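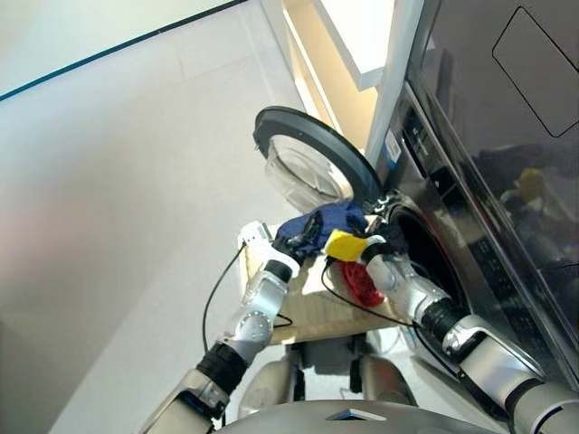 Figure 2. Two-armed robot reaching toward the open drum of a front-loading washing machine.

4.2 What the gatehouse staff did with the callback queue

I'll come clean about our starting point. When Iwona Górecki and I set up the study at the Mukar freight yard, we thought the interesting part would be sound quality. We'd spent most of a winter fiddling with microphones, and we were pretty pleased with ourselves! The queue was a side feature. Skendance, the access software the yard already ran, could hold a visitor's call if the gatehouse was busy and ring them back on their mobile when someone was free. We switched it on, wrote one line about it in the ethics form and more or less forgot it.

Then the logs came in. Of the 54 calls placed during the evening shift, 30 ended up in the queue, far more than we'd planned for (the morning shift hardly touched it). My first guess was a fault in the routing table, so I drove out on a Sunday with a laptop and a bag of sandwiches and went through it line by line. The routing was fine. The staff were sending calls to the queue on purpose.

Bronisława Laskowska did the interviews, and I'm glad it was her and not me, as she has worked gates herself and knew what to ask. Her notes describe a habit that had grown up in the first few weeks. A driver would call from the outer barrier, the officer would recognise the company from the caller tag, and the officer would park the call while looking up the booking. Two of the officers used the same word for it, "shelving". Once the booking was on screen they'd ring the driver back with the dock number ready, so the conversation itself was over in a few seconds.

From the officers' side this was plainly a good arrangement. They disliked talking and searching at the same time, and they especially disliked the silence on the line while a slow page loaded. One officer told Bronisława that drivers fill a silence with questions, and that every question meant another tab to open. Fair enough, I've done phone support and I remember it well.

Drivers saw it differently. A shelved call played a short tone and then dropped, and nothing at the barrier said a callback was coming. Several drivers pressed the button again, which put a second entry in the queue with the same tag, and the officer then had to work out which one was live. Seven drivers we spoke to said they had assumed the intercom was broken. A couple had walked to the gatehouse window to ask — exactly the thing the yard had bought the system to prevent, with trucks moving through there after dark.

We talked this over with the people at Figueiredo, who maintain the barrier hardware, and they suggested a recorded message in place of the tone. I liked it straight away. Iwona was less keen, and she had a point: the outer barrier is loud, a fair share of the drivers don't have English as a first language, and a message nobody catches is just a longer tone. What we settled on was an amber light beside the call button that stays lit for as long as the call is held, with the message played once as well. It was cheap to fit and the electrician had it wired before lunch.

I should say something about how the repeat presses were counted, because a reviewer of an earlier draft asked. We treated two calls with the same tag as a repeat only if the first was still in the queue when the second arrived. That misses drivers who waited out a callback, didn't hear their mobile over the engine and then tried again. We know it does. Phones in cradles, phones in jacket pockets, phones flat since Moncton — the log can't tell one from another, and I'd sooner undercount than guess.

One last wrinkle. Skesumetti, the tenant at the far end of the yard, has its own gate code and its regular drivers hardly ever call at all. We left them in the totals for the evening shift and took them out of the interview sample. Section 4.3 picks up with the amber light in place and the same officers on shift.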